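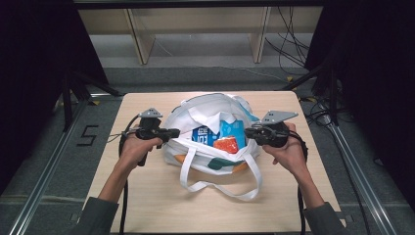 Una bolsa de tela blanca con comida, sobre la mesa.

Informe de avance a la Fundación Kolev
Programa de meriendas y acompañamiento escolar, barrio de Pliminton
Periodo: de la primavera hasta finales de agosto

Estimado equipo de la Fundación:

Antes de entrar en materia quiero daros las gracias por la paciencia con la que habéis esperado este informe, que debería haber llegado un poco antes y que se me fue alargando entre el cierre del curso y el arranque de las actividades de verano. Han sido meses intensos y, en conjunto, muy buenos – ya veréis que también hay alguna cosa que no salió como la habíamos escrito en la solicitud, y prefiero contarla con calma.

Familias y niños

Empezamos el periodo con 30 familias inscritas y lo terminamos con 40. El crecimiento vino casi todo de la escuela Wusham, donde la jefa de estudios repartió nuestra hoja informativa en la reunión de padres y al día siguiente teníamos el teléfono sonando desde las ocho y media de la mañana. La mayoría de las familias nuevas tienen hijos en los primeros cursos de primaria, lo cual nos ha obligado a repensar los grupos de lectura, que estaban planteados para niños algo mayores.

La asistencia a las tardes de deberes se mantuvo bien hasta junio. En julio bajó, como todos los veranos, y en agosto decidimos cambiar el horario a las diez de la mañana, cuando todavía se puede estar en el patio. Fue una idea de las propias madres y nos arrepentimos de no haberla probado el año pasado.
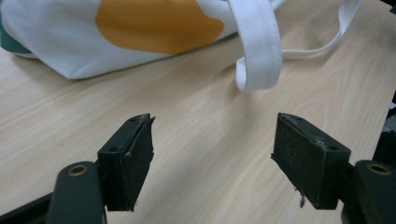

Las sesiones de la mañana tienen otro aire, más tranquilo, y los niños llegan con ganas de hablar. Hemos podido dedicar más rato a la lectura en voz alta, que era uno de los objetivos que más os interesaban cuando nos visitasteis. Dos de los chicos que al principio no querían leer delante de nadie se ofrecen ahora los primeros, y uno de ellos se ha aficionado a las historias de barcos hasta el punto de que hemos tenido que pedir prestados más libros a la biblioteca municipal.

Las meriendas

El reparto para el fin de semana sigue siendo la parte del programa que más agradecen las familias, y también la que más trabajo nos da. En la solicitud habíamos previsto comprarlo todo a un solo proveedor, Braltness, y durante la primavera funcionó sin problemas. Después cambiaron la ruta de reparto y nos quedamos con la entrega a última hora de la tarde, con el local ya cerrado. Estuvimos un par de semanas yendo a buscar los pedidos en el coche de Nikola Perić, nuestro coordinador, hasta que acordamos una entrega a las cuatro. El acuerdo se mantiene y no esperamos más cambios de aquí a fin de año.

También hemos revisado la lista de productos. Varias familias nos pidieron más fruta y menos dulces, y alguna nos habló de alergias que no figuraban en la ficha de inscripción. Hemos rehecho la ficha entera, con un apartado propio para este asunto, y Nikola ha llamado una por una a las familias antiguas para completarla. Le llevó casi todo el mes, entre unas cosas y otras, pero ahora tenemos los datos al día.
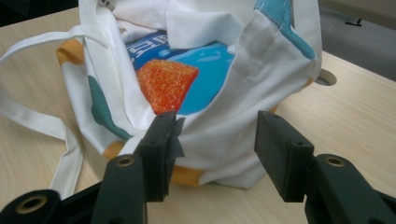
Gastos

El gasto en alimentación va según lo previsto, a pesar del aumento de inscripciones, y el de material escolar ha quedado por debajo gracias a una donación de cuadernos. Donde sí nos hemos desviado es en el transporte, por lo que os contaba más arriba. Proponemos cubrir esa diferencia con lo que ha sobrado de material, si os parece bien, y os enviaremos el cuadro detallado en cuanto lo cierre la gestoría.

Lo que queda pendiente

Nos habíamos comprometido a organizar 16 talleres con padres y madres y vamos con retraso. Los que hemos hecho gustaron mucho, sobre todo el de cómo ayudar con las matemáticas sin acabar todos enfadados, pero encontrar una hora que convenga a quienes trabajan a turnos es un rompecabezas. Para el otoño queremos repetir cada taller en dos horarios distintos, uno de mañana y otro a partir de las siete, y ofrecer cuidado de niños mientras duran.

Queda también pendiente la encuesta a las familias. El cuestionario está traducido y revisado, y la idea es pasarlo al comienzo del curso, aprovechando que vienen a renovar la inscripción. Si queréis añadir alguna pregunta estamos a tiempo – basta con que escribáis a Nikola antes de que lo mandemos a imprimir.

Con un abrazo de todo el equipo de Pliminton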